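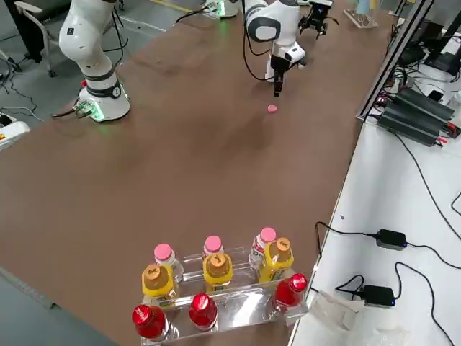
Villolness shared kitchen, drinks and tableware corner
Progress report to the Wosley fund, March

We've had a really good month! The grant was 2,545 and we have spent 655 of it so far, nearly all on racks, trays and cups. The long table is in use, and the drinks finally have a proper home. Clear tiers make such a difference: labels face out, the red caps go in the front row and the yellow bottles right behind them, so people can find what they want without moving everything else first.

Cups were the part I was most worried about. We used to stack them, and stacked cups stick together and stay damp. Now they hang upside down on a small rack with pegs, and I love how little table it takes up.
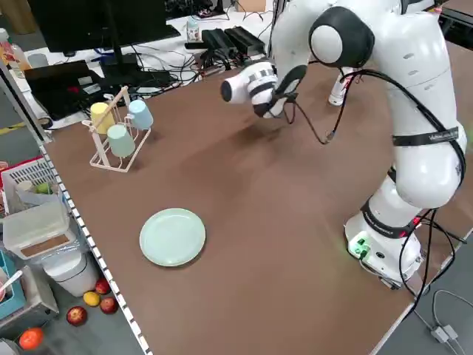 Plates are still an open question. Manee Ratanaporn would like them stored next to the cups, and I think she's right, but the upright holder we ordered from Hasteck came in a size too narrow and has gone back. The replacement should be here in April. Until then plates go flat on the table, which is fine for small groups and a bit of a squeeze for big ones.

The white bottles were a late addition (they weren't in the plan you approved, sorry!). They're slim enough to lie on their sides in a clear tray, one to a slot, and we like that so much that we want a second tray.

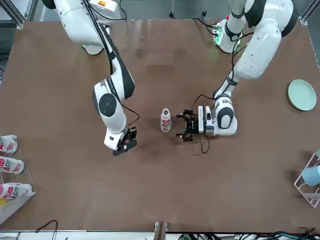

That would come out of the money set aside for labels, if you agree. We'd still have 1,000 untouched for the Oláh room, where work starts once the shelves are cleared.

Still to do: the plate holder, the extra tray, and 2 more cup racks for the other tables.

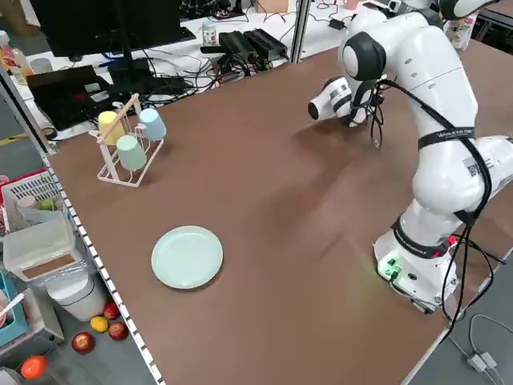

Yellow, blue and mint cups on the rack, with a mint green plate nearby.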